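Randi Halvorsen had the soup on before I got my coat off. She has run the Hinville community choir for 26 years, and she will tell you, while slicing bread, that she only agreed to do it until they found somebody proper.

"I could play the piano a little and I owned a car," she says. "That was the whole interview!"

There were 13 singers that first February, most of them altos. Now there are 64 on the list, and on a good night 60 of them turn up – which means borrowing chairs from the library next door.
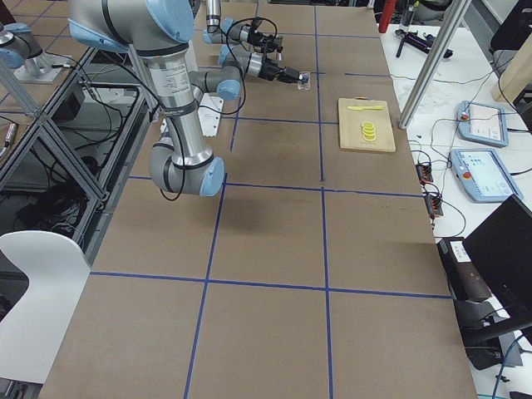

She never holds auditions. People come in saying they can't sing a note, and Randi puts them beside someone steady and leaves them alone for a month. "You learn it through your shoulder," she says. "You stand next to a person who knows the tune, and one evening you're singing it too."

The basses took longer. For years she had two, and one of them worked nights.

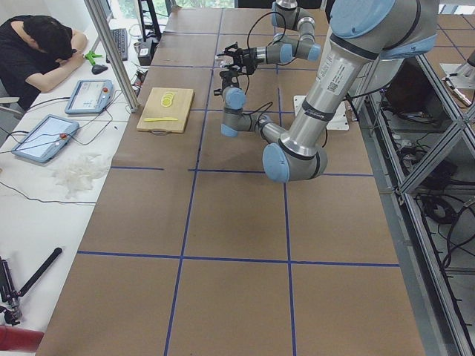
*Brown-covered table marked out with blue tape.*

I asked about the music, and out came a folder as thick as a loaf, full of hymns, old radio songs and a lullaby her grandmother used to hum while doing the ironing. Randi wrote the lullaby down from memory and still isn't sure of the third verse. They close every concert with it, and she likes the lights left on so she can see who is mouthing along in the back rows.
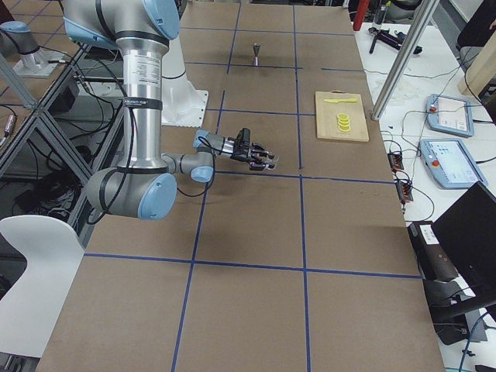 Roald Solheim remembers the lullaby differently, with a slower middle part and a last line that goes up where Randi's goes down, and he has told her so more than once. "He may be right," Randi says, filling my bowl again. "We're still singing it my way in the spring."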